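About Giltodus Boat Storage

Giltodus runs a dry-stack and hardstanding yard on the east bank of the Wallin, 2 miles downstream of Lurkbridge. The yard takes motor boats and small sailing craft on yearly or winter terms. Access to the slipway is possible for two hours either side of high water; deeper hulls should be booked in on spring tides.

Racking is steel, under cover, with space for 500 boats on two sites. The second site, at Sukel, has no slipway and is used for long-term storage only. Maximum length on the racks is 20 feet. Longer boats go on the hardstanding in cradles supplied by the owner.
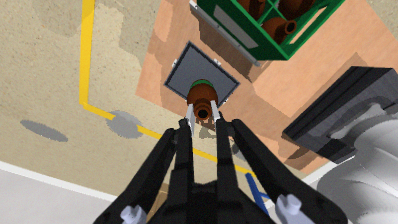 Bottle held upright over a grey tray (computer rendering).

Launch requests must reach the yard office by noon on the day before. Engines are flushed with fresh water on recovery. Fuel is not sold on site, and petrol cans may not be left aboard stored boats. Rates are reviewed each April and are charged on overall length, including bathing platforms and outboard brackets.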